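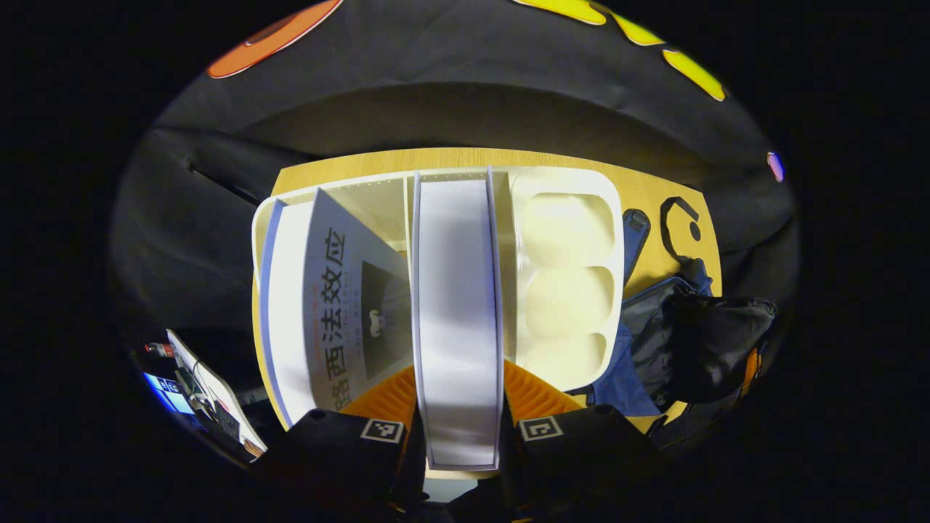 Fig. 1. White board, upright, at the desk organizer. Paperback in the left slot.

Notes for session 4, Sorting Small Spaces
Yoon-hee Yook, 26/06/2019

Last time we did drawers, so today is desktops, and I want to start with the upright slot organizer. I love these things! Most of us own one and most of us fill it badly (me included - mine at home held takeout menus until August of last year).

Look at the left slot in Fig. 1. The book, 路西法效应, or The Lucifer Effect if you know it in English, is leaning. A paperback in a slot wider than its spine will do that, and after a few months the cover starts to curl. Two fixes: put a second thin book in with it, or move it to a narrower slot. Stiff flat things like the white board are much easier, they stand up pretty well wherever you put them.

Now the right side, with the three rounded recesses. People ask me what goes there and my answer is small stuff you reach for daily. Clips, erasers, a roll of tape if it fits. Please no coins.

The phone is lying on the table next to the organizer. I'd like you to think about whether yours needs a spot of its own or whether beside the organizer is fine. I go back and forth on this one.

For your own desk:
Take everything out of the organizer and wipe the slots.
Tall and stiff goes in first, then books, then loose paper in a folder.
Leave one slot empty for a week.
Write me 300 words on what ended up in it (600 if you share the desk with somebody).

The Dultitum reading is still on the shelf by the door. Bring it back next time, we have one copy.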